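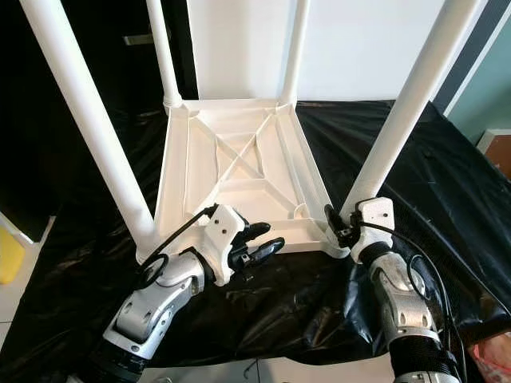

The coat came back from Grudano with the left sleeve set nine degrees too far forward. Buppha Sukprasert logged it as garment 626 and unpicked the armhole.

She worked in the order the manual gave - lining, canvas, shell. 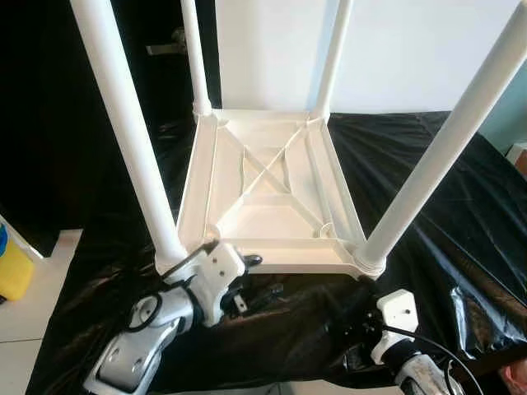 The wool was Bratari, dyed a green that read as black indoors. She steamed the sleeve head and pinned it again.

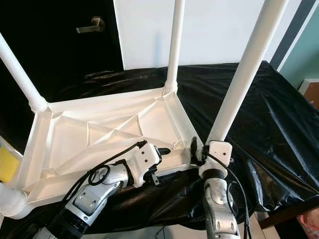

Nafula Mohamedi would wear the coat at the March show and had asked for no padding. Buppha cut the shoulder pads out. The collar she wanted was white and ribbed, like the one where a table leg meets its corner, and it had to stand without wire. She stitched 40 rows into it. It stood. She entered the time and took down the next coat.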